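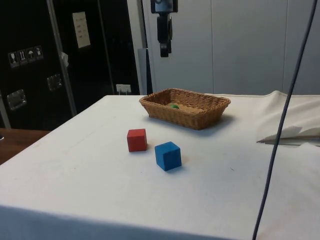
Startseite | Anleitungen | Bewässerung | Ersatzteile | Kontakt

Tropfbewässerung Bornley für Kübel und Hochbeete
Abschnitt 5: Montage und Inbetriebnahme

Der Abschnitt gilt für Anlagen mit Druckminderer und Steuergerät Walley. Für den Anschluss an eine Regentonne ohne Pumpe ist der Schwerkraftsatz Urkcombe erforderlich, siehe dessen eigene Anleitung.

5.1 Voraussetzungen

Außenwasserhahn mit Gewinde 3/4 Zoll. Der Ruhedruck am Hahn darf 10 bar nicht überschreiten. Das Verteilerrohr darf ab Druckminderer höchstens 17 m lang sein. Bei größeren Längen ist ein zweiter Strang mit eigenem Druckminderer anzulegen.

Benötigtes Werkzeug: Rohrschere, Lochstanze (liegt bei), Maßband, Eimer. Verteilerrohr vor der Verlegung ausrollen und in der Sonne liegen lassen, bis es sich ohne Rückstellkraft gerade ziehen lässt.

5.2 Anschluss am Wasserhahn

1. Hahn kurz öffnen und die Leitung in den Eimer spülen.
2. Rückflussverhinderer von Hand aufschrauben. Flachdichtung auf Sitz prüfen.
3. Steuergerät ansetzen. Der Pfeil auf dem Gehäuse zeigt in Fließrichtung.
4. Filter einsetzen, Deckel bis zum Anschlag drehen.
5. Druckminderer montieren. Die Reihenfolge Filter – Druckminderer ist einzuhalten.

ACHTUNG: Kunststoffgewinde nicht mit der Zange anziehen. Kein Hanf, keine Dichtpaste. Risse im Überwurf fallen unter Umständen erst beim Schließen des Magnetventils auf.

5.3 Verlegung des Verteilerrohrs

1. Rohr entlang der Gefäßreihe auslegen und mit Erdspießen fixieren. Vor und hinter jedem Bogen je einen Spieß setzen.
2. Abzweige mit der Lochstanze senkrecht zum Rohr ausstanzen. Den Stanzrest aus dem Werkzeug entfernen, bevor das nächste Loch gesetzt wird.
3. Tropfschlauch auf den Nippel schieben, bis der Bund anliegt.
4. Tropfer zwischen Pflanzenbasis und Gefäßrand platzieren. Bei Clematis und anderen Kletterpflanzen im Kübel zwei Tropfer gegenüberliegend setzen.
5. Rohrende vorerst offen lassen.

Hinweis: Falsch gesetzte Löcher mit Blindstopfen verschließen. Klebeband hält dem Betriebsdruck nicht stand.

5.4 Spülen und Dichtheitsprüfung

1. Steuergerät auf MANUELL stellen, Hahn langsam öffnen.
2. Spülen, bis das Wasser am Rohrende klar austritt.
3. Hahn schließen, Endkappe aufsetzen, Hahn wieder öffnen.
4. Alle Verbindungen in Fließrichtung abgehen. Tropfende Verschraubungen eine Vierteldrehung nachziehen.
5. Tropfer einzeln prüfen. Bleibt einer trocken, Schlauch abziehen und Nippel auf Stanzreste kontrollieren.

5.5 Programmierung

Werkseitig ist das Programm A hinterlegt: Start 6:00 Uhr, Dauer 10 Minuten, täglich. Im Hochsommer kann Programm B zugeschaltet werden (zweiter Start um 20:00 Uhr). Ab September genügt bei Gehölzen in der Regel ein Start an jedem zweiten Tag. Die Einstellungen bleiben beim Batteriewechsel fünf Minuten erhalten, danach ist die Uhrzeit neu einzugeben.

Das Magnetventil ist für 3000 Schaltspiele ausgelegt. Der Zählerstand wird angezeigt, wenn die Tasten SET und B gleichzeitig gedrückt werden.

ACHTUNG: Steuergerät und Druckminderer vor dem ersten Frost abnehmen, entleeren und frostfrei lagern. Das Verteilerrohr kann liegen bleiben, wenn die Endkappe entfernt ist.

Bearbeitung: Silviu Bălan. Technische Prüfung: Relu Ardeleanu.

17 Kommentare | 5-mal geteilt

Weitere Anleitungen
Abschnitt 6: Wartung von Filter und Tropfern
Abschnitt 7: Störungen am Steuergerät Walley
Schwerkraftsatz Urkcombe: Anschluss an die Regentonne
Rankgerüst Dambrauskienė: Wandmontage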